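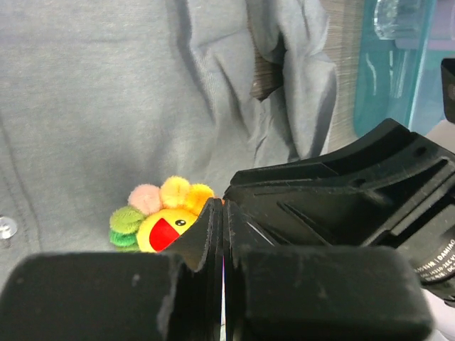

Shabalala Stage Mic, wired handheld

The Shabalala is a dynamic vocal microphone made for rappers, hosts and anyone who works a small stage with the mic held close. It is built by Nutura in Roltenstead and sold direct and through a handful of music stores. This page covers the current version, which replaced the first run in January.

Sound

Most handheld vocal mics are voiced for singers who back off on the loud notes. Rappers tend to stay right on the grille, and a lot of them cup it. On an ordinary mic that makes the low end boomy and the words hard to follow. The Shabalala has a gentle low cut built in and a small lift in the upper mids where consonants sit. Cupping it will still change the sound, but you can make out the verse.

The pickup pattern is supercardioid. Put floor monitors off to either side of the performer, and keep them out of the spot directly behind the mic. With two mics on stage — a battle, say, or a rapper and a hype man — leave each channel's gain a little lower than you think you need and bring it up during the first track.

Build

The body is die-cast zinc with a matte finish. The grille is steel and unscrews by hand. Inside is a foam liner that can be washed in warm water with a drop of dish soap and left to dry overnight. Replace the liner when it starts to crumble. The capsule sits on a rubber mount that cuts down on handling noise, so passing the mic around a cypher doesn't send a thump through the speakers each time.

There is no on/off switch on the standard model. The switched model has a sliding switch with a lock plate, and a small screwdriver for the plate comes in the pouch. 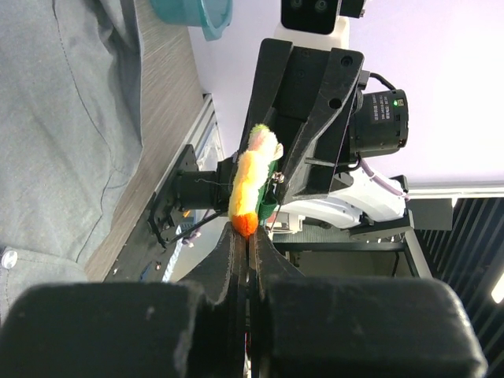 What comes with it

Microphone, standard or switched
Mic clip with thread adapter
Zip pouch
One spare foam liner

Cables are sold separately. Any balanced XLR cable will work. The mic does not need phantom power and won't be harmed if it is left on.

Radatside club pack

The Radatside pack is for venues, youth programs and open mic nights that need several mics at once. It holds 24 standard mics in 2 padded cases, with colored rings so the sound desk can tell the channels apart. Packs ship from Roltenstead on a pallet, so please give a daytime phone number when ordering. Switched mics can be swapped in at no charge if you ask before the order is packed.

Service and parts

Grilles, liners, clips and capsules are all stocked. Changing a capsule takes a soldering iron and a steady hand. If you would rather send the mic in, put a note in the box saying what it was doing — crackling, cutting out, low output — and which model it is. We have repaired over 1,000 mics from the first run and can still get parts for them.

First-run mics have a glossy body and a slightly wider grille. New grilles do not fit the old body. Choose "first run" on the parts page.

Availability

The current batch is 3,000 mics. The standard model is in stock. The switched model is on back order, and orders are filled in the order they come in. Your card is charged when the mic ships.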